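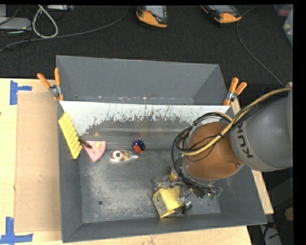 Refinishing a worn tabletop: oil or water-based poly?

tallpine27
Posted 2019-08-11
I have an old maple bench top I use for glue-ups and small repairs. The finish is gone in the middle and there are dark rings in it. I was going to sand it back and put on Ellik hard oil. Anyone used it on a surface that gets real use?

gluepot
Used it on two benches. Easy to put on, easy to patch. You will be recoating every December or so if you work on it a lot. Wipe off all the extra or it stays sticky.

mrs_dovetail
I would go with water-based poly. Oil does nothing for glue drips. I put three coats of Sang satin on mine and dried glue pops off with a putty knife.

gluepot
Poly looks fine until you drop a chisel on it. Then you have a white chip and you can't blend it in. On a work surface I want something I can fix in ten minutes.

mrs_dovetail
Mine has had plenty dropped on it. Scuff the spot, dab on more, done. It doesn't have to look like a dining table.

tallpine27
What grit do you stop at for oil? The can says 180 but the guy at Burness told me 120.

oldrasp
Go with the can. I went to 286 once because a friend gave me a box of odd Swiss sheets, and the oil barely soaked in.

gluepot
180 is fine. Leave it 18 hours between coats, longer if your shop is damp. And lay the rags out flat outside to dry, don't ball them up.

tallpine27
Thanks. Going with oil on the top and I'll try the poly on the shelf underneath. Does anyone know if oxalic acid will take out the rings, or do I have to sand them?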